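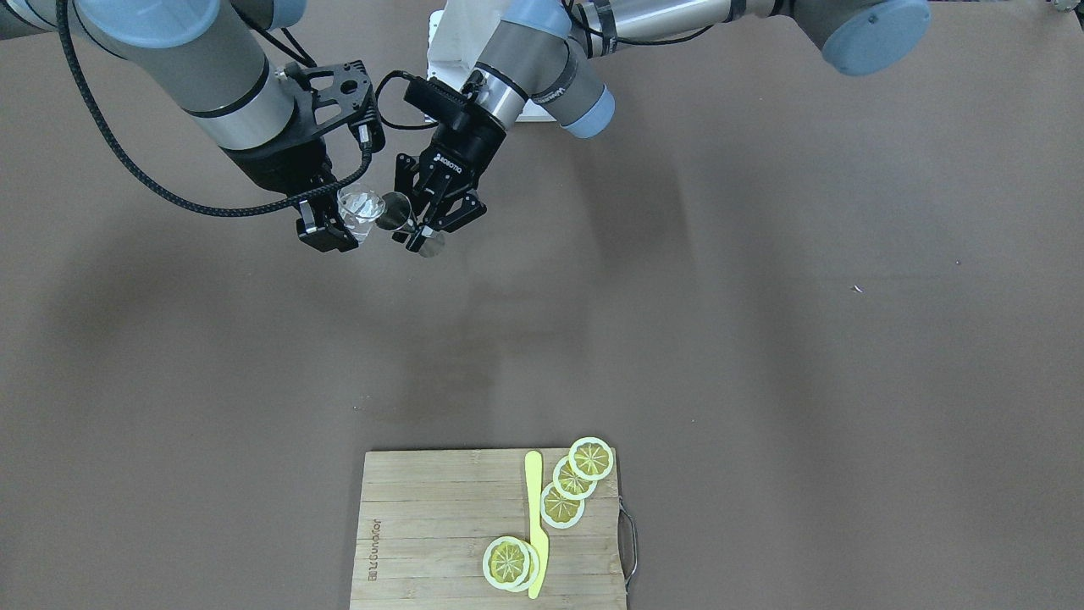 Spent most of September rewriting the two-arm coordination layer in Gullel, our task stack. Notes for anyone doing something similar, mostly on timing and perception. The test task is a drink: measure into a glass with a jigger, then add lemon.

The old version ran each arm as its own process with its own trajectory queue. They met at sync points. Arm A reaches its waypoint, sets a flag, arm B starts. Easy to write, easy to debug, fine for handing over a block.

Pouring broke it. The jigger has to tilt while the glass holds a pose relative to the jigger's lip. With separate queues, any delay on one side turns directly into position error between the two tools.

We logged it properly before touching anything. Worst case, the two controllers were 89 ms apart on the same nominal timestamp. At pouring speed you can get away with that for a while. Then you can't.

So now the pour is planned as one motion. The planner works with a single frame fixed to the glass, and the jigger's path is written in that frame. Masanobu Wada did the kinematics for this and it took him less time than I took to delete the old flags.

Both arms read from one clock and one buffer. If either side misses a cycle, both hold at the last shared setpoint. A hold in the middle of a tilt isn't great, but the two tools at least stay where they should be relative to each other.

Something we got wrong at first: we constrained the glass to stay perfectly upright. The planner kept failing near the wrist limits of one arm. Letting the glass lean toward the jigger by a bounded amount gave it plenty of room. The bound is in the task file, so it can be changed without a rebuild.

Collision checking was the slow part. The grippers and wrist hardware end up very close together, and the stock padding called almost every pour pose a collision. We replaced the padded boxes with tighter convex hulls around the wrist parts only. Everything above the wrist still uses boxes.

Cables are not in the model. We handle them with a joint-range restriction, set by hand. I would like something better and don't have it.

Perception next. The lemon slices overlap each other on the board, and the first segmentation model merged overlapping ones into a single blob. Grasp planning on a blob gives you a grasp on nothing in particular.

Keisha Crenshaw relabeled the set with instance masks, 795 images in all, including occluded edges. Training on those fixed most of the merging. It did not fix the yellow plastic utensil lying between the slices, which came back as lemon with high confidence.

Color was carrying too much weight. We turned up the hue augmentation and added a separate class for utensils. The confusion is now rare enough that we catch it with a shape check afterward: anything much longer than it is wide gets dropped from the slice list.

The wrist view also takes in whatever is on the white table behind the work area, and people sitting there. Early on we got detections back there too. Now every detection is projected onto the work surface, and if it lands outside the polygon we throw it away before it reaches the planner. 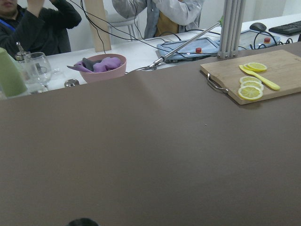

Why not just run the fixed camera and skip the wrist one? The fixed camera is good for finding the board and bad for finding the edge of the top slice, so we use it for the coarse pose and let the wrist view correct it before the grasp.

That correction runs 3 times on approach, each from a closer standoff. More passes didn't help in our logs and made the approach look nervous. Kazue Nishimura's word, and she's right.

Tooling — we moved replay into Ondard, which is our log viewer. It can step both arms and both cameras on the shared clock. Before that I was lining up two plots by eye, and I was wrong more often than I'd like to admit.

Add timestamps at the driver, before the message bus. Ours were stamped on arrival for months, and it hid the delay we were looking for.

Still open: there's no liquid model at all. The tilt profile is a fixed curve picked per jigger size. Tetsuya Yoshida wants to close the loop on wrist force, and I want to see the noise floor first.

Next up is recovery when a slice slips during the lift. At the moment it goes back to the coarse pose and starts over.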